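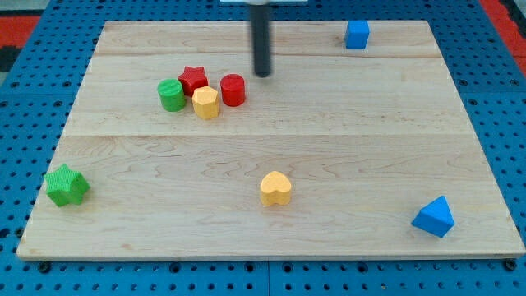 Why does a state regulator get to set the price an electric company charges, when it can't set the price of a haircut?

Because the wires are a monopoly. Once one company has strung its lines down your street, a second set of poles would cost a fortune and serve the same houses, so legislatures let one company have the territory and, in exchange, make it ask permission before it changes what you pay.

Week 5 notes: How a rate case works

Hi everyone. A few of you wrote to me after last session saying the reading lost you somewhere around "revenue requirement," so I've slowed down and rewritten this handout. If you were fine with the reading, skim the first half and go straight to the Flostov problem. We will need it for the February session when Oi-ling Chang comes in to talk about what it's like to sit through one of these hearings as a witness (she has done a lot of them, and she has opinions!).

I'm using a made-to-measure company called Flostov Electric all the way through, so you don't have to keep learning new names. Nitwood is the state commission. Kernis is the big industrial customer that always shows up with lawyers.

The basic bargain

You'll see this called the regulatory compact in older books. I don't love the phrase, mostly for the reason that there's no signed document anywhere and students go looking for one. What there is, in most states, is a statute that says a few things in fairly dull language: the utility has to serve everybody in its territory who asks, its rates have to be "just and reasonable," and it can't give one customer an undue preference over another in the same position. The commission enforces all that.

"Just and reasonable" sounds like nothing, and for a long time courts fought over it. Where they landed is that it describes a range. Rates too low, and the company can't raise money to keep the lights on, and its investors have a constitutional complaint that their property is being taken. Rates too high, and customers are being gouged by a company they can't leave. Anywhere between those two, the commission has room to choose, and a court will mostly leave it alone if the commission explained itself and had evidence in the record.

Please hang on to that last bit. Half the appeals you'll read this term are about whether the commission explained itself, and the number it picked hardly comes up.

The formula

Everybody writes it slightly differently. Mine is:

Revenue requirement = operating expenses + depreciation + taxes + (rate base x rate of return)

Operating expenses are the everyday stuff: fuel, line crews, the call center, tree trimming, postage. The company gets these back dollar for dollar if they're prudent, and it earns no profit on them. People always find that surprising. A utility makes no money on the fuel it burns, at least under the traditional approach.

Depreciation pays back the original cost of plant over its life. If a transformer is expected to last 20 years, customers pay back one twentieth of it each year.

Taxes are taxes. (There is a whole miserable corner of this subject on deferred income taxes and I'm leaving it for Kuo-hua Tsang's section, where he does it far better than I could.)

Rate base is what the company has invested in plant that is used to serve customers, minus the depreciation already collected. This is the one to watch. The company earns its profit here and nowhere else.

Rate of return is a blend of what the company pays on its debt and what the commission decides its shareholders should be allowed to earn. The debt part is easy, you look it up. The shareholder part is where the experts earn their fees.

A worked case

Let's say Flostov Electric comes to the Nitwood commission with the following, all in thousands of dollars so I don't have to type zeros:

Rate base: 3,141
Rate of return requested: 7 percent
Operating expenses, depreciation and taxes together: 863

Return is 3,141 times 0.07, so 219.87. Add the 863 and the revenue requirement is 1,082.87.

That's it, that's the whole calculation. If the current rates bring in less than 1,082.87, Flostov will ask for an increase to cover the gap. If they bring in more, you'd expect somebody else to start the case (the consumer advocate, or the commission on its own motion), and you'd expect Flostov to be in no hurry.

Now try it again with the return cut by one point. The answer moves by 31.41. Then leave the return alone and knock ten percent off the operating expenses line. I'm putting these here so that you get a feel for which fights are worth having. When I started out I assumed every argument in a rate case was about the return on equity, since that's what gets into the newspaper, and then I read a real order and found page after page on pole inspections.

Test years

All those numbers have to come from some period of time. A historical test year uses twelve months that have already happened, with adjustments for things we know have changed. A future test year uses a forecast.

Companies that are building a lot like the future kind. With a historical year, by the time the new rates start, costs have moved on, and the company is always behind. That's called regulatory lag. Consumer advocates will tell you lag is a feature: it's one of the few things that pushes a monopoly to watch its spending between cases. I go back and forth on this. In a period of rising prices lag hurts the company, and in a period of falling costs it lets the company keep the savings for a while, so who likes it depends a good deal on the year you ask.

For the exam, know the difference and be able to say who would prefer which, and why. You don't need to know which states use which.

Used and useful, and prudent

These two get mixed up in every set of papers I grade, so let me try again.

Prudence asks about the decision. Given what managers knew, or should have known, when they made the choice, was it a sensible one? No hindsight allowed. If Flostov built a plant when every forecast said demand would climb, and then demand went flat, the decision may have been prudent all the same.

Used and useful asks about the asset today. Is it in service, and are customers getting something out of it? The same plant, prudently started and then abandoned half built, fails this one.

So a plant can pass the first and fail the second, and then who pays? States have gone different ways. Some let the company recover the money it spent but without any profit on it. Some split it. Some put the whole thing on shareholders. Read the Leung excerpt in the packet with this in mind, and notice that the dissent never disagrees about the facts. It's all about who should carry the risk.

(The copy of Leung in the packet is missing its footnotes. I've asked for a better scan. You can manage without them.)

Splitting the bill

Okay, so we've got 1,082.87 to collect. From whom?

This is the second half of a rate case and it gets much less attention than it should. The commission has to divide the total among classes of customers, usually residential, commercial and industrial, and then design the rates inside each class.

Kernis will say, through its lawyers, that it takes power at high voltage, steadily, day and night, and doesn't use the neighborhood wires at all, so it shouldn't pay for them. There's something to that. The consumer advocate will say that the system was sized with Kernis in mind, and that an hour of very high demand is what drives the need for new plant, whoever is on the line at the time. There's something to that too. Each side hires someone to do a cost of service study, and the studies come out the way you'd guess.

Inside the residential class the big argument is over the fixed monthly charge. A high fixed charge gives the company steady income and makes the bill predictable. It also means that a person in a small apartment who uses very little pays nearly as much as a person heating a pool, and that anybody who saves energy sees less reward for it. Rooftop solar has made this argument a lot louder than it was when I took this course. We'll spend a whole session on net metering later, so please hold your solar questions until then (I know, I know).

Who's in the room

You'll want this list when you read transcripts.

The utility files the case and carries the burden of proof. That surprises people too, but it's the one asking for more money.

Commission staff are engineers, accountants and lawyers who take their own position, separate from the commissioners who will decide. In most states they can't talk privately to the commissioners about the case while it's open.

The consumer advocate represents households. In some states it's a separate office, in others it sits under the attorney general.

Intervenors are everybody else who persuades the commission that they have a real stake: big customers, cities, environmental groups, sometimes a neighboring utility.

The administrative law judge runs the hearing, rules on objections and, in many states, writes a proposed decision.

And then most cases settle. I should have said that sooner. The parties meet, trade, and bring the commission a number they can all live with, often with no explanation of how each piece was resolved. That's called a black box settlement. It saves everyone months of work, and it makes life hard for the next person who wants to know what return the commission approved.

For next time

Read pages 1 to 20 of the Flostov filing in the packet. It's mostly the testimony of the company president, and it's written to be persuasive, so read it with a pencil.

Redo the worked case with a rate base that leaves out any plant you think fails the used and useful test. Tell me what you took out and what the new revenue requirement is. One page is plenty.

Pick a side on the fixed monthly charge and be ready to argue it for a few minutes. I'll swap some of you to the other side when you get here, so don't get too attached.

Office hours are at 4 p.m. as usual, same room. If you want to go over the tax piece, write to Kuo-hua Tsang first and copy me.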